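Resealing a ply edge

I have been putting off the edges of the long bench since November. The top is fine, but bare ply drinks up anything spilt near it, and the outer layers had started to lift at one corner. Tharun Marar lent me his tin of Presum hard wax oil, so I ran out of excuses.

Sanding first. I used 85 grit on the rough corner only, then went finer along the full run, always with the length of the edge. Going across it catches the thin face layer and tears it. I vacuumed twice and wiped down with a barely damp cloth.
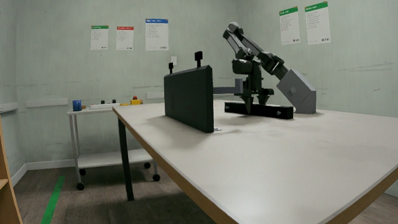 Render: pale top, layered ply edge left showing.

The first coat goes on thin and will look patchy, as the end grain layers take far more than the long grain ones. Leave it overnight. I rubbed back lightly by hand, then put on a second coat and took off the excess after 34 minutes, slightly later than the tin says. No sticky patches so far.

I used almost 85 ml in total. A third coat went on the front edge only, where sleeves rub. The lifted corner got wood glue and a clamp before any of this, and I would allow a full day for that.

Next job is the drawer runners.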